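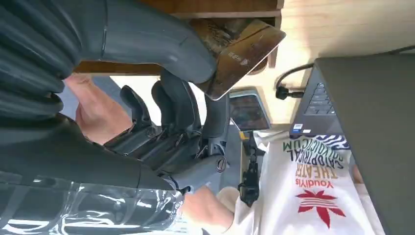
I'd still like clause 7 of the Bidix rules to say something about the bench as well as the arm. Ours is no model! There's a laptop open, a black cable looping about and a white T-shirt lying on the table, with people's hands right near the robot fingers — all the stuff the draft skips.

On May 19, 2024, the Skadever list wrote:

> Clause 7 covers speed limits and stop buttons only. Loose items are left to each site.

Could we add "clear loose cloth and cables first"? Happy to draft it before October.

Clumurgate workshop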